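Small Electronics and Parts Collection: Frequently Asked Questions

Killimow Reuse Center, Resident Services

Last reviewed in September

The following answers address the questions most often received by the Resident Services desk regarding the collection, sorting and return of small electronics and loose parts. Residents with a question not covered on this page may contact the desk during opening hours or write to the Center using the form at the entrance.

General

What is the small electronics and parts collection?

It is a service of the Killimow Reuse Center through which residents may hand in small electronic items, bare circuit boards, cables, adapters and similar parts. Items in sound condition are offered for reuse on the parts shelves. The remainder is passed to a licensed recycler for recovery of metals and plastics.

Who may use the service?

The service is open to all residents of Killimow and of the neighboring district of Terkar. Proof of address is requested on the first visit only. Schools and registered clubs in either district may also use the service but are asked to arrange a time beforehand.

Is there a charge?

There is no charge for residents. Businesses are charged by weight under the schedule posted at the front desk.

Who is responsible for the collection?

The collection is supervised by Gunther Wegener, Materials Coordinator. Correspondence about refused items, bulk deliveries or the return of items left in error should be addressed to him at the Center.

What is accepted

Which items may be brought in?

The Center accepts circuit boards, hobby and teaching boards, small power supplies, computer mice, keyboards, remote controls, calculators, desk clocks, radios, switches, plugs, connectors, short lengths of cable and small hand-held devices. Incomplete items are accepted. Residents need not determine whether an item works before bringing it.

Which items are not accepted?

The following cannot be taken at the parts counter:

Televisions and monitors of any size
Household appliances with a compressor or heating element
Smoke detectors
Fluorescent tubes and bulbs containing mercury
Medical devices
Any item that is leaking, swollen or scorched

Residents holding any of these should ask at the front desk for the hazardous materials timetable, which is published separately.

May batteries be included?

Batteries must be removed and handed over separately. Where a battery is built into the item and cannot be removed by hand, the item should be given directly to a member of staff and must not be placed in a basket. Button cells should be taped on both sides before they are brought to the Center.

Is there a limit on quantity?

Each household may bring up to 15 baskets in a calendar year. This limit has not changed from last year. Larger quantities, such as the contents of a workshop or an estate, are accepted by prior arrangement with the Materials Coordinator.

Does the Center erase personal data?

No. Residents are responsible for removing memory cards and storage drives, and for erasing any device that holds names, photographs, messages or account details. The Center does not examine devices for data and cannot return a card or drive once it has entered the recycling stream.

Baskets and sorting

Must items be brought in a Center basket?

Baskets are preferred — cardboard boxes tend to split at the base and plastic bags conceal their contents — but residents may use any clean, open container. A container that belongs to the resident is emptied at the counter and handed back.

How are baskets borrowed?

Baskets may be borrowed from the front desk upon presentation of a resident card. Each household may hold 2 baskets at a time for up to four weeks. No deposit is taken. A household that does not return its baskets will not be issued others until the matter has been settled.

How should a basket be filled?

Heavier items should be laid flat on the bottom, with boards and lighter parts above them. Cables should be coiled and secured with string or a twist tie. The contents should not rise above the rim, and nothing should project through the openings in the sides. A filled basket should be light enough for one adult to carry with ease.

How should bare circuit boards be handled?

Boards should be held by their edges. The underside of a board often carries sharp wire ends, and residents are advised to wear light gloves when sorting a large number of them. Boards should be placed side by side or separated with plain paper where there is room to do so. Wrapping in aluminum foil is not permitted.

What should be done with very small parts?

Screws, caps, knobs, fuses and similar parts can fall through the openings of a slatted basket. They should be placed in a jar with a lid or in a sealed paper envelope, with the contents written on the outside. Larger loose parts may lie in the basket with the other items. Where a small part belongs to a particular board or device, the two should be tied or bagged together.

May residents sort items at the Center?

Yes. The sorting room is available to residents during opening hours. Chairs are provided for those who prefer to work seated, and a basket may be set on the floor beside the chair or on one of the benches. Cables and straps should be kept clear of the walkway. Children under twelve must be accompanied by an adult at all times. 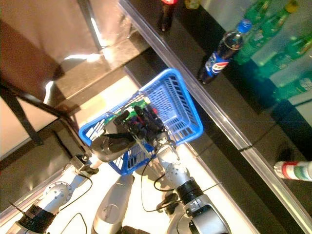
In which order should a mixed basket be sorted?

The Center recommends beginning with the largest items and working down. Boards should be lifted out early, as they are easily scratched or bent by heavier objects shifting over them. Small items that have settled in the corners should be taken out by hand; a basket should never be tipped over to empty it. Residents who are uncertain where an item belongs may leave it in the tray marked "Unsorted," and staff will place it.

Are tools available in the sorting room?

Screwdrivers, pliers and wire cutters may be signed out at the counter and must be returned before the resident leaves the building. Soldering irons and heat guns may not be used in the sorting room. Residents wishing to do repair work of that kind are referred to the Pinto Workshop, which maintains its own rules and hours.

Reuse and purchase

May residents take parts from the shelves?

Residents may take up to four items per visit from the open parts shelves without charge. Items must be recorded in the book at the counter. Parts are provided as they are, and the Center makes no statement as to their condition or safety.

Are parts tested before being placed on the shelves?

Items with a power cord are given a visual check, and those with damaged cords are withdrawn. Circuit boards and loose components are not tested.

May a resident reserve an item?

Reservations are not accepted. Residents seeking a particular kind of board or adapter may place a request on the notice board — the form is kept beside the record book — and other visitors may respond to it directly.

What becomes of items that are not taken?

Items remain on the shelves for one month. They are then collected by Curkia, the Center's recycling contractor, together with material that was set aside at intake. During the last reporting year, 549 baskets were received at the counter.

Care and return of baskets

How should a basket be cleaned before return?

Baskets should be returned empty and free of dust. Warm water and dish soap are sufficient. Solvents and bleach should not be used on the plastic. The basket should be fully dry before it is brought back, particularly if it is to be refilled with boards on the same visit.

What if a basket is cracked or broken?

A damaged basket should be returned and reported at the desk so that it can be withdrawn. Residents are not charged for ordinary wear. Baskets with cracked rims or broken slats should not be repaired with tape and put back into use.

Can an item left in a basket by mistake be recovered?

In many cases, yes, provided that the Center is told promptly. Baskets are held unsorted until 4 p.m. on the day of receipt. The resident should give the approximate time of the visit and a short description of the item. After sorting has been completed, recovery cannot be assured, and items already transferred to Curkia cannot be returned.

How may a complaint or suggestion be submitted?

Written comments may be left in the box at the entrance or addressed to Gunther Wegener, Materials Coordinator, Killimow Reuse Center. Comments that include a return address will receive a written reply.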